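I keep being told that practice pads for stitching are all the same and you should buy the cheapest. I've now spent 55 quid finding out whether I believe it. Short thread.

First pad came from Wogan. Listing said "lifelike". So is a rubber glove, if you've never met a hand. It was stiff, it smelled of tyres, and the thread tore straight through on my second knot.

Second was the Skultis one, 18 pounds. Softer, better. But the top layer started lifting at one corner after a week, and the seller's answer was that I was pulling too hard. Maybe. I'd like to know how they could tell from Plistasberg.

The thing I don't buy at all is "good for 50 uses". Uses of what? One stitch? One evening? A whole row of knots by someone who has had too much coffee? No one selling these will say.

Also wary of the people who insist you must have real tissue or you're wasting your time. Real tissue goes off, it needs fridge space, and my housemates have views. I did it in February with the window open and wouldn't rush to repeat it.

Colour is another one. Sellers love an even bright pink all over, like a boiled sweet.

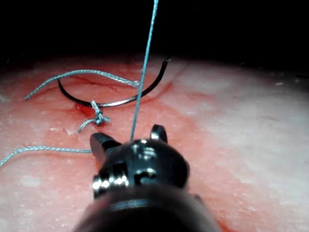
I'd take a patchy surface over a tidy one any day. Pink-red one side, pale and chalky on the other, little white specks, a bit of shine. You have to look for your thread against that. On a plain pink pad it stands out a mile and you come away thinking you're better than you are.

Same goes for shine. Matt pads are easy on the eyes. Glistening ones throw light back at you, and so do polished metal jaws, and I'd sooner get used to squinting now.

Someone will reply that the Kukosdale course supplies its own pads, so why bother buying any. I've seen the price of the course. 23 minutes of actual knot tying on the first day, by their own timetable.

So no, I'm not recommending a pad. The Skultis is on my desk with its corner glued down. If it lasts until October I'll say so here, and if it doesn't I'll say that too.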